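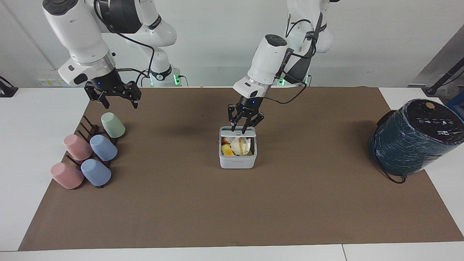 Cups in a dark wooden rack, with a small white plastic bin on the brown mat.

Pravine opens second homeware shop in Pledberg

September 2008

Homeware retailer Pravine has opened a second shop in Pledberg, taking over the former shoe shop on Imar Street. It sells kitchen and table goods on the ground floor, with storage and bathroom items upstairs.

The new shop has 1,552 square feet of selling space and employs 24 people, most of them part-time. Pravine's first shop, by the bus station, stays open with its present staff and hours.

Work on the building began in March. The old shopfront has been kept and repainted, and a lift has been put in at the rear so that customers with pushchairs or wheelchairs can reach the upper floor.

The shop is the first to carry the full Iyamu range of everyday crockery. Iyamu plates, bowls and mugs are sold singly as well as in sets, and broken pieces can be matched from stock for at least 2 years after purchase. About 30 lines are new this autumn, including a larger teapot and a lidded butter dish.

A wedding list service is available at both shops. Lists can be opened at either till and gifts collected from whichever branch suits the buyer. Delivery within Pledberg is free on larger orders.

Pravine gift vouchers, including those bought before the opening, are accepted at the Imar Street shop. Parking is available behind the building, with the entrance next to the post office.

ENDS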